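Aba had the grippers on by nine. She stood at the cart with both arms out and waited for Nikola to say go.

"Cubes clean?" he said.

"Wiped them myself."

The method was Naa Baidoo's, and she had written it up at Stenden before the money moved. A person did the task by hand, the markers told the software where each hand was, and the model learned from that. Her claim was that it made a difference who the person was. Train on one steady pair of hands and you got a worse policy than if you trained on several pairs that disagreed. Kofi thought this was noise. He had said so in two meetings.

So they were doing it again, with 22 people and the same cart.

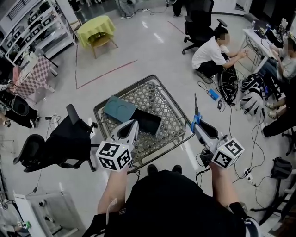 Both grippers over the cart, with the box and the open black box inside.

Aba went for the black box first. She always did. Myroslav, whose turn had come before hers, always took the other one, and he went at it from the side, like a man getting a book out from under a cat.

"Again," said Nikola.

She did it again. By lunch her wrists ached and she had stopped thinking about her hands at all, and Naa said that was when the data got good.

The result came through on a Wednesday evening. Kofi read it standing up, with his coat on. Trained on Aba alone, the arm had managed 42 out of 100. Trained on everyone, it had managed over twice that.

He scrolled back to the top and read it through once more.

"Whose runs did you leave out?" he asked.

"None," said Naa. "I kept yours in as well."

He took his coat off and pulled a chair over — he wanted to see the failures, he said, starting with the first.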